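Closberg exchange withdrawals on hold, anyone got paid?

tinroof_dave
05/02/2025
Requested a withdrawal of 188 USDC from Closberg in April. Status still says "pending review." Support sent me the same form twice. Has anyone been paid since the new reporting rule came in?

mapleledger
Got mine after 39 hours. Under 2000 they seem to let it through if your ID is up to date. Check if yours expired.

tinroof_dave
ID is good until next year. That was the first thing I looked at.

kestrel_b
The rule has nothing to do with it. Brakemby follows the same rule and pays the same day. Closberg is short on staff or short on coins, take your pick.

mapleledger
There's no proof they are short on coins. Brakemby only handles two tokens, so their checks are simpler.

kestrel_b
They also publish a reserve report. Closberg stopped.

oldhashrate
Closberg's last report was done by Simões and it is still up, under Legal. It's old, but "stopped" is a stretch. Dave, reply to the form email directly and don't open a new ticket. A new ticket puts you at the back of the line.

tinroof_dave
I opened three. I'll close the other ones tonight and reply to the first email.

kestrel_b
Fine, it's old. I still moved everything to a Bernero wallet and I'd do the same with whatever you get out.

oldhashrate
No argument there. Post back if the status changes.
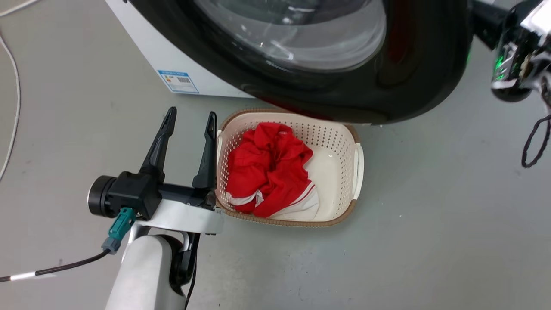

Next thread: Do I owe tax on swaps between stablecoins?

Contact us | Copyright 2025 | Back to top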